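Robot hand learns to sort out PC cables in teardown test

May 8, 2024
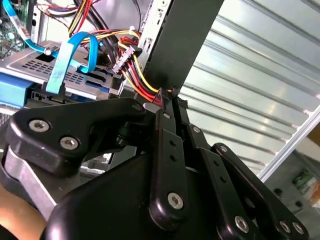 Old desktop computers are a pain to take apart by machine, and the cables are the worst of it. A group at the Tirkach lab says it has a method that helps. It's called Dekulance, and it teaches a robot to grab wiring by copying short demonstrations, then correcting its grip from what a small camera at the wrist sees. Most earlier work stuck to screws and covers. Stiff stuff, easy to model. Power supply wires bend, slide and hide behind drive cages, so the team went after those. The fingers close on the bundle low down, by the cable tie, with the white multi-pin connector still hanging above. A tie holds the wires together, so a pinch there gets all of them and not just one or two.

Results so far: 216 grasp attempts on 15 used desktop cases, none of them seen in training. Dekulance got a firm hold in 76 percent of tries. The same arm running a fixed grasp plan did a lot worse, the group says, though it hasnt put out the full numbers for that one yet.

Training took 16 hours of demonstrations. Cheap, by the standards of this kind of work.

What goes wrong? Flat data cables, mostly. They loop over the drives and the fingers slip off the edge. Dark wires against dark metal are trouble too, the camera loses them. And the method only covers the grab. Unplugging is a seperate step and still done with a person close by.

Recycler Druria supplied the computers and wants a trial on its own line in November. One station to start, desktops only. Laptops are out for now, too tight inside for a hand this size.

Code and grasp data will go up on Ortuño, the lab's public archive, once the paper is through review. No date given for that.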